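Tue 19 April

Updated 8 hours ago

I stayed at my desk until late again, and my tea was cold twice. The whole day went to the fridge cell in the simulator. Finlay MacAulay wants it ready before the Pruldale visit, and I said yes too quickly, as I always do.

The problem in the morning was the home pose. Somebody had moved the arm base closer to the fridge in the Mivamell project file and did not write it in the log. So the elbow passed through the door on every reset, and the physics pushed it out again with a big jump. I put the base back 12 centimeters and saved the pose under a new name. Then I ran 100 resets while I ate my rice. It jumped in 8 of them. Better, but I can't call it repaired.

After lunch Tassanee Kamolrat sat with me and we looked at the collision shapes. She found that the shelf had a collision box thicker than the shelf we see, so the gripper was touching something before it touched anything. I felt a little ashamed, for I made that box myself in the winter. We made it thin and ran the resets again. No jumps.

Then the joint limits. The wrist was allowed to turn more than 90 degrees past the place where I want it to stop, and the planner loves to use this when the goal is on the upper shelf. I made the limit tighter. Now the arm comes in from the right side and goes to the shrimp with less dancing.

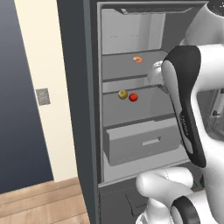
The friction values I leave for tomorrow. Tassanee thinks the tomato should be more slippery than the apple, and I think they can share one value until we have real numbers from Nilamport. We did not fight about it, but we both spoke very politely, and that is how we fight.

I must also remember: copy the new limits to the second config, check that the drawer still opens, write to Finlay about the base. And put it in the log, with my name, so the next person is not angry with a ghost.

Rain on the way home. I forgot to buy eggs.

3 comments · 12 likes · Share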